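Bandden Griffplanung 6, Einrichtungshandbuch

Kapitel 7: Wrist-Kamera und Wahrnehmungsmodul für Folienverpackungen

Dieses Kapitel beschreibt die Inbetriebnahme des Wahrnehmungsmoduls Vurko an einem Greifer mit zwei Fingern und Handgelenkkamera. Vorausgesetzt wird, dass die Armsteuerung nach Kapitel 6 läuft und die Hand-Auge-Kalibrierung gespeichert ist. Für Kartonware und Flaschen gelten andere Profile, siehe Anhang C.

Stand: 30. März 2025. Bearbeitung: Indrek Butkienė

7.1 Vorbereitung

1. Melden Sie sich am Steuerrechner mit der Rolle "Einrichter" an.
2. Öffnen Sie Cekus und wählen Sie unter Stationen die betreffende Zelle aus.
3. Stellen Sie die Betriebsart auf "Hand". Der Statusbalken wechselt auf Gelb.
4. Prüfen Sie unter Diagnose > Kamera, ob der Bildstrom anliegt. Der Zähler für verworfene Bilder muss auf null stehen.
5. Laden Sie das Profil folie_weich. Das Profil folie_starr darf für Beutel nicht verwendet werden.

VORSICHT: Quetschgefahr zwischen den Greiferfingern. In der Betriebsart "Hand" bleibt der Greifer bestromt. Lassen Sie den Zustimmtaster los, bevor Sie in den Greifbereich fassen.

7.2 Fingermaske anlegen

Die Finger liegen dauerhaft im Sichtfeld der Kamera. Ohne Maske rechnet die Segmentierung sie dem gegriffenen Objekt zu, und die Griffbreite wird zu groß ausgegeben. Legen Sie die Maske bei geöffnetem und bei geschlossenem Greifer an; die Zwischenstellungen berechnet das Modul selbst.

1. Öffnen Sie den Greifer vollständig und klicken Sie auf "Maske offen".
2. Umfahren Sie beide Finger mit dem Polygonwerkzeug. Lassen Sie am Rand drei Pixel Zugabe.
3. Schließen Sie den Greifer ohne Objekt und wiederholen Sie den Vorgang mit "Maske zu".
4. Speichern Sie mit "Übernehmen".
5. Greifen Sie einen Beutel und kontrollieren Sie die Maske im Livebild.

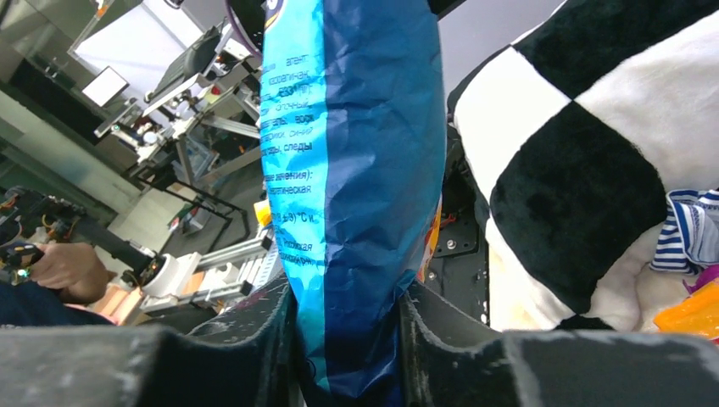 Abb. 7-1: Kamerabild mit gegriffenem Beutel, Finger links und rechts am unteren Bildrand

Hinweis: Staub und helle Abriebspuren auf den Fingern verändern deren Grauwerte. Die Maske arbeitet rein geometrisch und ist davon nicht betroffen. Der Kontaktschätzer (Abschnitt 7.4) wertet dagegen Helligkeiten aus. Wischen Sie die Finger ab, wenn er die Meldung K-3 ausgibt.

7.3 Segmentierung einstellen

Die Segmentierung trennt das gegriffene Objekt von allem, was dahinter oder daneben liegt. Bei Folie sind zwei Werte wichtig: die Glanzunterdrückung und die Mindestfläche.

1. Wechseln Sie in den Reiter "Segmente".
2. Setzen Sie die Glanzunterdrückung auf 6. Höhere Werte glätten auch bedruckte Flächen und kosten Kanten.
3. Setzen Sie die Mindestfläche auf 1.351 Pixel. Kleinere Bereiche werden verworfen.
4. Aktivieren Sie "Knicke verbinden". Eine Falte quer über den Beutel wird dann nicht mehr als Objektgrenze gewertet.
5. Starten Sie "Testlauf Einzelbild" und warten Sie, bis die Farbüberlagerung erscheint.
6. Verschieben Sie den Arm im Handbetrieb um eine Beutelbreite und starten Sie den Testlauf erneut.

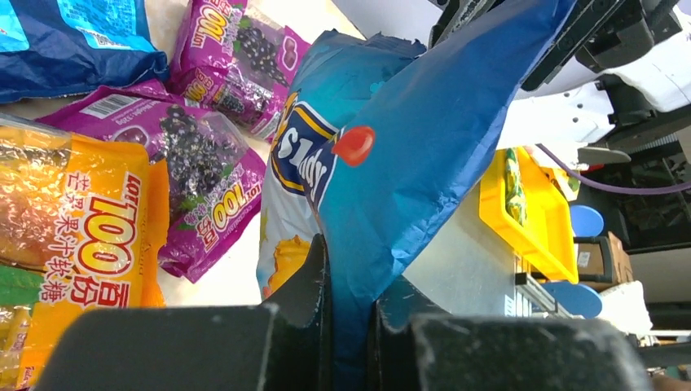
Die Nachbarschaftsprüfung verhindert, dass gleichfarbige Verpackungen zu einem einzigen Segment verschmelzen. Sie ist ab Werk ausgeschaltet und wird unter Segmente > Erweitert eingeschaltet. Testen Sie sie mit Ware, die sich im Ablagebereich tatsächlich berührt oder wiederholt. Gut geeignet sind zwei gleiche Packungen wie die magentafarbenen Beutel mit Traubenmotiv links vom Greifer: Das Modul muss zwei Segmente mit zwei Kennungen liefern. Liefert es nur eines, erhöhen Sie den Trennwert schrittweise, höchstens bis 7. Große Schriftzüge wie "LOTTE" auf dem orangegelben Beutel dürfen kein eigenes Segment bilden. Geschieht das doch, ist die Mindestfläche zu klein gewählt.

Hinweis: Segmentkennungen gelten nur innerhalb eines Laufs. Nach einem Neustart von Vurko werden sie neu vergeben. Verwenden Sie in eigenen Skripten die Spurnummer aus dem Feld track.

7.4 Kontaktschätzer

Der Kontaktschätzer vergleicht die Fingerstellung mit der sichtbaren Verformung des Objekts und meldet einen von drei Zuständen: frei, Kontakt, gehalten. Der Planer Hoani gibt die Hubbewegung erst beim Zustand "gehalten" frei.

1. Öffnen Sie den Reiter "Kontakt" und klicken Sie auf "Referenz löschen".
2. Fahren Sie die Finger auf, bis der Zustand "frei" angezeigt wird.
3. Schließen Sie die Finger langsam um das untere Beutelende.
4. Bestätigen Sie den Punkt, an dem sich die Folie erkennbar zusammenschiebt, mit "Kontakt".
5. Schließen Sie weiter bis zur Sollkraft des Profils und bestätigen Sie mit "gehalten".

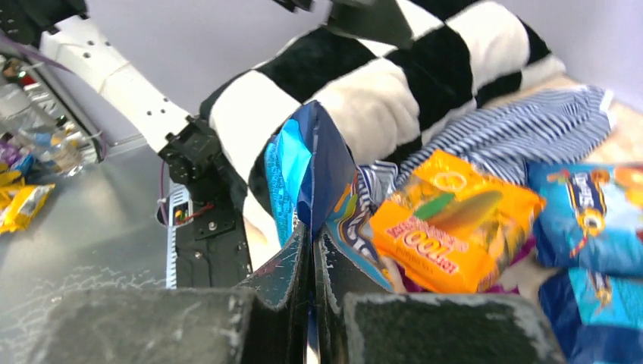 6. Wiederholen Sie die Schritte 2 bis 5 mit einem anders gefalteten Beutel derselben Sorte. Das Modul benötigt je Sorte mindestens drei Referenzen.
7. Klicken Sie auf "Referenz schreiben". Die Datei liegt danach im Profilordner der Station.

VORSICHT: Prüfen Sie nach dem Schreiben den ersten automatischen Hub mit reduzierter Geschwindigkeit. Eine falsch gesetzte Referenz führt dazu, dass der Arm anhebt, bevor der Beutel sicher gefasst ist.

7.5 Meldungen

K-1: Kein Bildstrom. Kabel und Stecker am Handgelenk prüfen, danach den Kameradienst neu starten.

K-2: Maske passt nicht zur Fingerstellung. Abschnitt 7.2 wiederholen. Die Meldung erscheint auch nach einem Fingerwechsel.

K-3: Helligkeit der Finger außerhalb der Referenz. Finger reinigen, Beleuchtung prüfen.

S-6: Segment berührt den Bildrand. Bei hohen Beuteln zulässig. Setzen Sie in diesem Fall die Option "Rand erlauben", sonst verweigert Hoani die Planung.

S-7: Mehr als ein Kandidat zwischen den Fingern. Trennwert nach Abschnitt 7.3 anpassen.

7.6 Einstellungen sichern

1. Wählen Sie in Cekus Station > Profil exportieren.
2. Aktivieren Sie "Masken" und "Kontaktreferenzen". Beide sind im Standardexport nicht enthalten.
3. Tragen Sie im Kommentarfeld die Fingerausführung und die Beutelsorte ein.
4. Stellen Sie die Betriebsart zurück auf "Automatik".

Profile aus Version 5 lassen sich einlesen, die Kontaktreferenzen müssen jedoch neu aufgenommen werden. Weiter mit Kapitel 8, Ablageplanung.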